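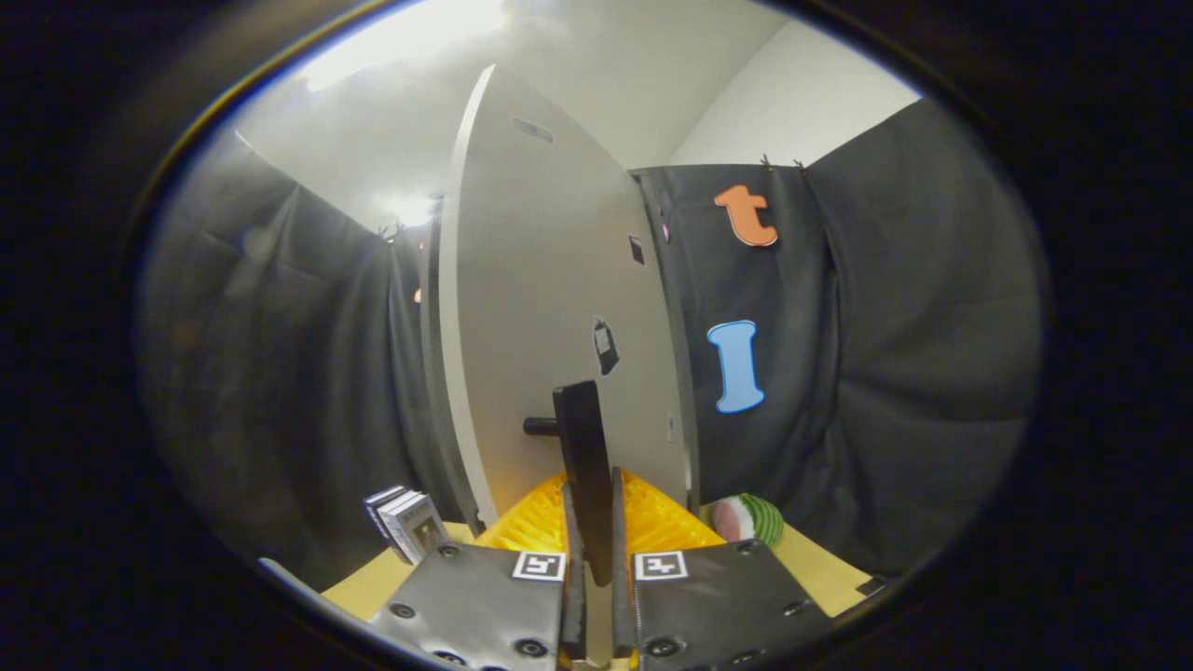

Marietjie Magagula wrote in after the last issue to say that she had done 5 doors in a row with the hand gripper and got a sore thumb and one good recording, and could we please say something about doors. She also asked whether it would be easier to drive the arm with the remote handles and skip the walking about.

So this month's item from the Whitelaw bench is mostly doors.

First, her second question. We have both set-ups at Whitelaw and people are welcome to use either. The remote handles are fine for picking things up off the table, and they have the advantage that whatever you do, the arm has already done it, so there is no argument later over whether it can reach. For doors they are slow. You can't feel the hinge. You pull a little, look at the screen, pull a little more, and the recording ends up full of stops. The arm learns the stops as well. When we played back a policy trained on the remote recordings in May, it paused partway through the swing every time, in the same spot where Jasmina Kelmendi likes to pause and check her view.

With the hand gripper you feel the door through the fingers and your wrist sorts itself out. Most people open a cabinet door in one go without thinking, and that is what we want recorded. The catch is that your wrist and shoulder can do things the arm can't, and the hand gripper won't stop you. Marietjie's sore thumb probably comes from squeezing the trigger the whole way through. You only need enough to hold on.

Some notes on technique, in the order you will need them.

Stand where the arm would be mounted, or as close as you can get. There is tape on the floor at Whitelaw and at Jirton. If you are recording at home or at the Grusitstead hall, put down your own tape before you start and leave it down until you finish. Don't step around the door as it opens. If you have to step, the arm would have to as well, and ours is bolted down.

Come in square to the edge of the door or the handle, fingers open, and slow down over the last hand's width. A lot of the recordings we throw out are ones where the person arrives fast and bumps the door shut again. Close the fingers, wait a beat, then move. The beat matters a good deal more than you would think, as the training looks for a clear point where the grip is made, and if closing and pulling are smeared together it tends to start pulling on air.
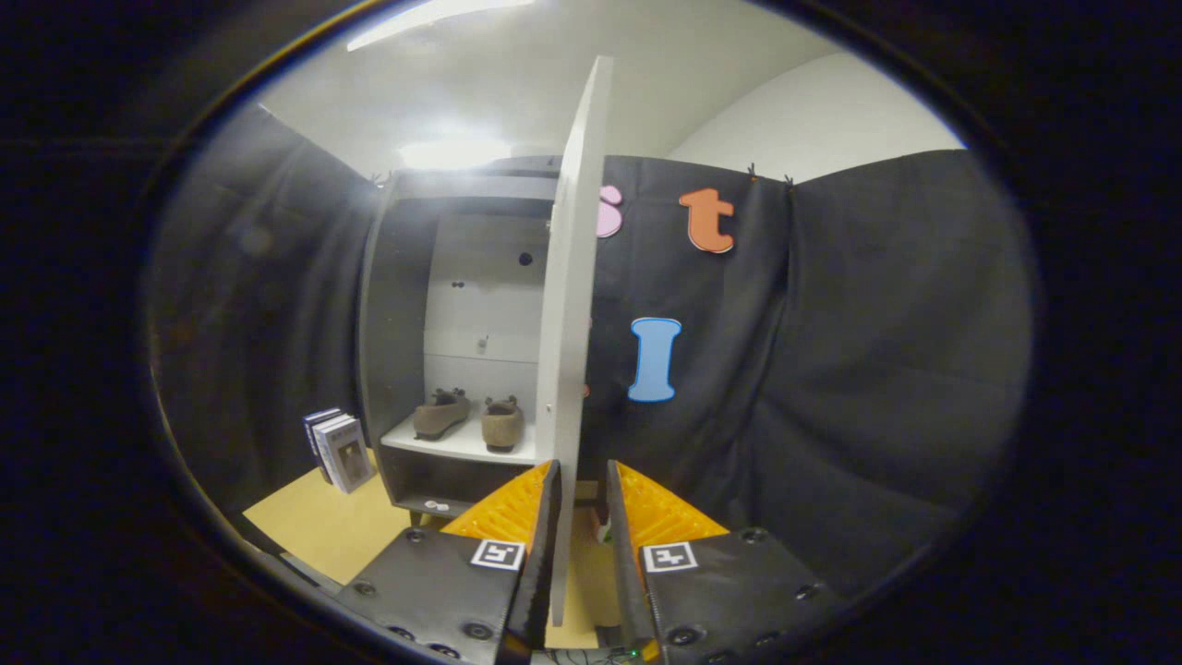 Once the door is moving, let your hand follow the curve. New people pull straight back toward themselves, and the fingers slide along the edge and come off. Turn your wrist with the door so the pads stay flat on it. If you feel it start to slip, let go, back off and take hold again, and leave that in the recording. Those second tries are useful to us. A set with none in it gives you an arm that has no idea what to do when it misses.

Keep your free hand out of it. It creeps up to steady the cabinet, particularly with a light one that wants to tip. Weigh the cabinet down beforehand. We use a bag of sand at Jirton and it has worked well.

Keep your head behind the gripper too, and watch your sleeves. The camera on the tool sees a very wide area and it will pick up your cuff if you reach across yourself.

Finish with the door open and still, fingers clear of it, and hold for 2 seconds before you press stop. Closing the door is a separate task with its own label. Please don't run one into the other, even if you have to close the door anyway to set up the next go. Stop, close it by hand, start again.

Change things between recordings. Move the cabinet a little to one side, turn it a few degrees, swap what is on the shelf or the table. It doesn't have to be tidy. If everything stays put, the arm learns the table when we wanted it to learn the door, and then it goes to pieces the first time someone leaves a mug out.

On numbers, because it comes up each month: we are after 250 clean door openings before we train the next version. That is the total for all the groups together, so please don't try to do the lot yourself. The full collection across every task now stands at 3,000 recordings, and the bulk of those are pick-and-place, which is why we keep going on about hinges. Short sessions are better. People get sloppy when they are tired, and it shows up in the grip.

Labels can be typed or picked from the list in Stosa. If you pick from the list, check that it says "open, by edge" or "open, by handle". We found a fair few marked simply "open", and Jasmina has been going back through them by eye. She would like that to stop. If you can't remember which one you did, say so in the notes box and she will look it up.

Both hand grippers can be borrowed from Whitelaw. Sign the book, take the charger as well, and wipe the lens with the cloth in the case and not your shirt. Check the screws on the finger plates before you go — they work loose with use, and a finger that wobbles shifts the markers, and then the opening width we read off them is wrong for the whole session. The small driver is in the lid pocket.

If you mainly use the remote handles, keep going with the table tasks. We are short on anything involving soft items, and cloth is one place where seeing the real arm's fingers close has helped. Marietjie has said she will have another try at the doors with a lighter grip, and we will run a few of her recordings at the next bench night so people can see what a full session looks like when it is played back.

Bench night starts at 7 pm at Jirton, side entrance. Bring any recordings you are unsure of on a stick, with the notes file in the same folder.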